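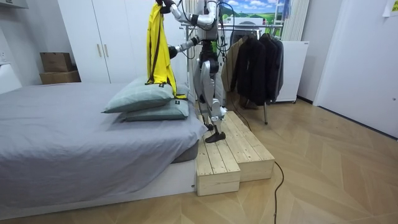 Yellow garment held over the stacked pillows, grey fitted sheet pulled flat beneath.

Folding clothes on the bed

A made bed is the largest flat surface in most small bedrooms and the best place to fold anything longer than a shirt. The mattress must be covered and the sheet pulled tight before starting. A slack sheet moves with the garment and the creases transfer.

1. Preparing the surface
Tuck the fitted sheet under all four corners and smooth it from the headboard towards the foot. Stack the pillows on one side, one directly on top of the other, and leave the rest of the mattress clear. Remove the duvet altogether; folding it back to the foot of the bed costs too much length.

2. Long garments with ties or straps
Hold the garment by its upper edge with one hand and take hold again halfway down with the other. Let it hang until the folds run vertically. Straps and ties should lie along the length of the cloth - if they cross it, they leave a ridge when the pile is pressed.
Lower the hem first, then lay the rest down behind it. Fold the sides to the middle, ties inside, and fold up from the hem in thirds. For a drawer 18 cm deep, fold once more and stand the garment on its edge.
Check the care label before stacking. Coated fabrics should not be pressed under weight and are better hung.

3. Working height
Most low beds are too low for folding without bending the back. A two-tier step in untreated pine, set hard against the side of the bed, gives a seat on the upper tier and a foot rest on the lower. Orestis Fragkou builds his with the upper tier 400 mm deep. Sand the front edges and the end grain, as raw pine catches on knitwear. Knots that weep resin should be sealed before any cloth goes near them.
Felt pads under the lower tier protect a wooden floor but allow the step to slide. Thin rubber is better if anyone is to stand on it.

4. Pillows
Pillowcases in pale colours pick up dye from new clothing. Keep dark or unwashed items off them, or lay a clean towel over the pile. Air the pillows for 10 minutes with the cases off each time the bed is changed. Wash only if the label permits, and dry fully before stacking.

5. Storage under a plinth base
A bed on a closed plinth collects no dust beneath, but the joint with the floor does. Run the crevice nozzle along it monthly. Folded items kept in a Grodby box fit at the foot of the bed; lids should be left ajar for the first day after laundering.

Next page: Airing wardrobes in April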